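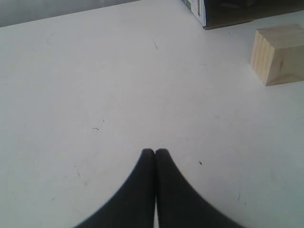

Week four, and we've arrived at my favourite topic: how people judge size and amount when they haven't got a ruler handy. Psychophysics, if you want the proper word (and you do, it's on the reading list). The basic finding is that we're sensitive to ratios and pretty hopeless with absolute differences. Take the small wooden block on that white tabletop. Is it as long as your thumb? Half your thumb? With so much plain surface around it you've got very little to go on, and I'd bet the guesses in our tutorial will be all over the shop!

**Weber's law, quickly**

The smallest change you can notice is a constant fraction of what you started with. Add 18 grams to a light parcel and most people will pick it. Add the same to a full suitcase and good luck to you. The fraction differs between senses, and it goes a bit wobbly at the extremes – more on that after the break.

**Does context matter?**

Heaps. In the Tekstead exercise, 27 of you wrote down how many dried lentils were in the jar. The real number was 2,071. One brave soul went for 4,000, and most of you came in well under, which is the usual pattern with big collections of small things. Please bring your Alline worksheets back on Saturday so we can plot the lot on a log scale. 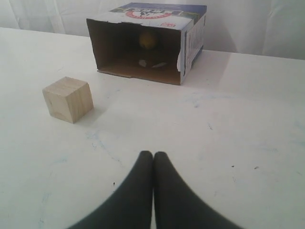 *Fig. 2. Cardboard box on its side, open end forward. Estimate the depth before you estimate the width.*

Depth is where people come unstuck. We've got plenty of cues (shading, overlap, texture getting finer with distance) but they don't all carry the same weight, and a single flat picture takes away the one you lean on most up close – having two eyes.

**For next week**

- Read the Boateng chapter, skipping the derivation unless you're keen
- Finish questions one to six on the Rendier sheet
- Bring a calculator with a log button, your phone's is fine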